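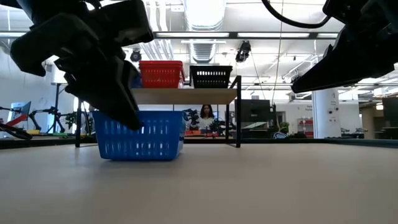
Comment from pemel_user94: Check your timestamps before you touch the planner. A stale joint state looks just like a bad plan.

Two-arm planner refuses most goals over the shelf

posted by tall_gantry

I have two arms working over one table, with a small shelf at the far end that holds plastic baskets. Planning is done in Divinen and the arm drivers are Pemel. Anything over the open table plans fine with either arm. As soon as I ask for a pose above the shelf board, the planner gives up with "no valid start state" or runs until the timeout.

I added the shelf as a single collision box, from the tabletop to the top of the board. The baskets are separate boxes that get updated from perception.

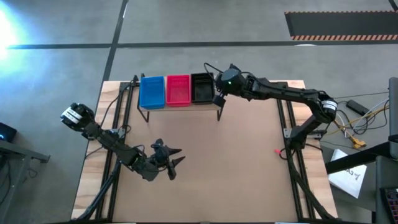 What I have tried so far is raising the timeout from 4 seconds to 12, switching to a different sampler, and turning off the self-collision check. Only the last one changed anything, and I don't want to run like that. The log has 1127 rejected samples for one goal, nearly all of them listing the gripper against "basket_3".

Is this a tuning problem or is my model wrong?

culilau_bench

Your model. Two things.

First, the shelf should not be one solid box. Model the board as a thin slab and add the legs as cylinders. The space under it is free and the planner may want the elbow or forearm to pass low.

Second, "basket_3" is probably being updated while the gripper is close to it. The segmentation picks up finger points and adds them to the basket, so the box grows into the hand and you start in collision. Mask the robot's own links out of the point cloud before you fit anything. In Bellamy the setting is self_filter, and it is off by default. Pad it by 4 mm at first and go up if you still see stray points.

Look at the wrist view too, if you use it for the fit.

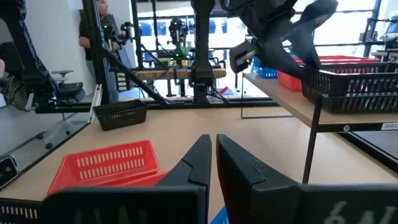
Wrist camera: fingers in front, baskets on the table and the shelf.

The fingers are always in that view, so a fixed mask works for them. The other arm needs the live mask.

half_duplex

Same error for me last May. I deleted the baskets from the planning world and it worked.

two_left_wrists

Deleting them only hides it, and you will hit a rim sooner or later. Do the self filter. Also freeze the basket boxes once the approach starts, and set them going again after the retreat. Put the self-collision check back on before you test.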